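Three grippers, one small arm and a very long January

February 2, 2026

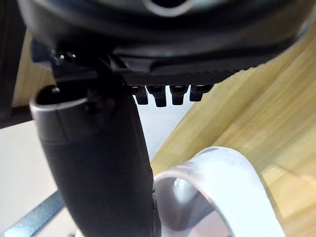

I have now spent the best part of a month of evenings swapping grippers on and off the same arm, and I think I am finally ready to say which one is staying. Regular readers will remember that I bought the arm last June, used it with the gripper it came with, and grumbled about that gripper more or less continuously until Christmas. So the new year's treat was a proper comparison. The one that has taken up most of my attention is the Vetivik, with its thick, curved black fingers and that silvery collar where the finger meets the bracket, and the thing I've been asking it to deal with most often is a white ring, because rings are a nuisance. They roll if you nudge them, they hide half of themselves behind whichever finger is nearer the camera, and you have to decide whether you're taking them by the band or by the hole before you go anywhere near them.

I should say what else was in the running. The stock gripper is made by Verbeke, who also make the arm, and it has two flat parallel jaws that open and close and do nothing more exciting than that. The third is a soft one from Skilthorpe, all squashy fingers and air line, which I had on loan through the robot club in Plornley and have had to give back (I was sorry to see it go, even if the little compressor drove me up the wall).

The Verbeke first, then. I've been rude about it on here and I'd like to take some of that back. On anything with two flat sides it is lovely. Boxes, blocks, the spine of a paperback, no bother at all. It closes square and it closes in the same place each time, and the controller talks to it without any persuading. Where it falls down is anything round, and I do seem to own a lot of round things. Jars pivot in it. An orange is hopeless. I tried sticking strips of rubber matting on the jaws, which helped with the jars, and then the strips came off in the warm and I was back to picking bits of glue off with a fingernail.

The Skilthorpe is the opposite sort of animal. It will pick up nearly anything you put under it, very gently, and then hold it at whatever angle it fancies. Wonderful for the orange! Less wonderful if you then want to put a peg in a hole, as the whole lot sways about when the arm stops moving. Its listed payload is 300 grams and mine started to droop a fair bit before that, though I may have had the pressure set too low.

And so to the Vetivik, which cost me 289 pounds and was a pig to fit. The bolt pattern didn't match my wrist, so I had to make up an adapter, and the first one was out by enough that the fingers closed off to one side. I blamed the controller for two whole evenings before I thought to get a ruler out. Once that was put right it behaved much better. The curve in the fingers means it wraps a bit before it squeezes, so round things settle in, and yet it is stiff enough that they stay put when the arm swings. It managed a 500 gram bag of rice, with a bit of sag, and I don't think I'd ask it for more.

I've had the small camera down at the wrist for all of this and I'm a convert. Before, I had one on a tripod across the bench, and whenever the arm reached in, it blocked its own view. The price you pay is that a great deal of the picture is gripper, and with big fingers like these the near one covers part of whatever you're going for. I've ended up coming in at more of a slant, which suits the ring quite well and does the jars no harm. I also had to turn the exposure down by hand, as the pale background kept leaving me with fingers that were just a black shape.

The controller I have left alone, apart from dropping the closing speed to setting 4. Faster than that and the Vetivik shoves things along before it has hold of them.

So the Vetivik stays on for now, and the Verbeke goes in the drawer with its gluey jaws until I next need to stack boxes. I still want to try thinner fingertips, and somebody in the comments last time suggested heat-shrink tubing for grip, which I have ordered in two sizes as I couldn't work out which I'd need. If you've done it yourself, do tell me whether you cleaned the fingers with anything first.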